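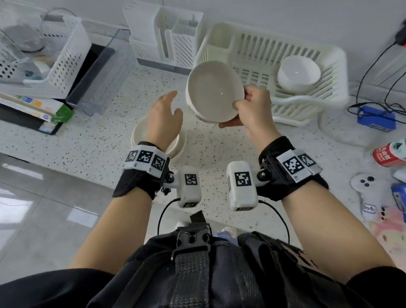

*Slide 1. One bowl in the hand, the rest in a stack. Sensors on both wrists.*

Bleddyn Lougher, Watkins crockery hire, Burkport depot
Slot is 20 minutes including questions. Leave slide 1 up while people sit down.

**Opening**

Say who I am. I run the wash floor at Burkport. I came up through the wash floor and I'm not an engineer, so technical questions about Ratura go to their people on the stand by the door.

What we do: plates, bowls, cups and cutlery go out to events and come back dirty. We wash, check, stack, crate and send them out again. There are 23 of us on the floor across the shifts.

Point at the slide. Holding a bowl at a tilt next to a stack is the bit of the job I want to talk about. Most of you will have done it this morning without thinking. It took me a long time to see it as a skill, and I was paying people to do it.

**Slide 2: what a stacker does**

Ask for hands up: who has worked in a wash-up? Wait for the answer. If it's most of the room, skip the next bit.

- Picks up the bowl, turns it, looks at the inside and the rim.
- Feels for chips with the thumb. Everyone on our floor does this and it was never in the training sheet.
- Puts it on the stack, or back for a rewash, or in the broken bin.

Our target by hand was 900 pieces an hour for a bench. We hit it on a normal day and missed it badly on a Saturday after a wedding, when everything comes back with dried sauce on it.

Sore wrists were our main reason for sick days. Sore shoulders after that. Say this plainly and don't rush it, it's why the staff agreed to look at machines at all.

**Slide 3: what we put in**

Ratura arms, 2 of them, on the clean side. They take bowls and side plates off the belt and stack them. They don't do cups. They don't do cutlery. They don't do the odd shapes, and customers love odd shapes.

First month was poor. The arms were fine with clean, dry, matching bowls and stopped for nearly everything else. Somebody had to stand next to them and clear the stops, and that person was bored and got blamed for the stops as well. I should have seen that coming. I put people on it for whole shifts, and we now swap every hour.

(If asked about price: I don't give it out. Ratura will quote.)

**Slide 4: the jobs now**

Old job: stacker. New job: we call it checker. The name was argued over for weeks.

A checker looks at pieces before they reach the arm and pulls out anything dirty or chipped. The camera on the line finds big cracks. It is not good at a small chip on a white rim. A thumb still is, so we still use thumbs.

What changed for people:

- Less lifting. Everyone agrees on this.
- More looking. Some people get headaches by the end of a shift. We changed the lights over the belt and it helped a bit.
- Less talking. The old benches faced each other. The line has everyone facing the same way. I hadn't thought about this until a stacker with us for years told me she missed hearing what was going on in people's lives. We have turned one of the checking stations round. It makes the belt slightly harder to reach.
- The pace is set by the belt. On the bench you could go fast for a while and then ease off. You can't do that with a belt. We put a pause button at every station and told people to use it. They didn't use it. We had to take the stop count off the wall screen before anyone would.

Pause here. If there are managers in the room, repeat the point about the wall screen.

**Slide 5: showing the machine how**

Go back to slide 1 for this if the clicker is behaving.

Wrist sensors pick up how the hand moves and turns. Cameras see the bowl. Put together, you have a record of a person doing the job, and a record like that can be used to teach an arm.

When I first showed this kind of thing at Burkport the questions from the floor were good ones and I couldn't answer all of them:

- Who keeps the recording?
- Do I get paid more for it?
- Can it be used to see how slow I am?
- If it learns from me, do you still need me?

What we agreed before anyone put a strap on: it is voluntary, it is paid as a training shift at the higher rate, and recordings can't be used in a review or a disciplinary. That is written down and signed by the company. On the last question, I said no one would lose their job over the two arms, and no one has. I did not promise anything past that and I won't here. People who leave are not always replaced, and the floor knows it.

Two people said no. They work the same shifts as before.

**Slide 6: Hedness**

Our other depot, Hedness, is getting the same line in November. Things I've asked them to do differently:

- Start with one arm.
- Let the stackers pick where the stations go. Chalk on the floor before anything is bolted down.
- Sort out the recording agreement first, before the kit arrives in the building.
- Keep one hand bench. We got rid of all of ours and had to bring one back for the odd shapes. It is now the most popular spot on the shift.

**Questions**

Likely ones:

*Is it faster?* On matching bowls, yes. On a mixed load, about even once you include the stops.

*Breakages?* Down on the stacking side. Up slightly in the crates, and we think that's the new crates.

*Would you do it again?* Yes, slower.

*Do the staff like it?* Ask them. A couple of the checkers are here today at the back and have said they're happy to talk over lunch.

Leave the last slide up with the depot phone number. Hand the clicker back.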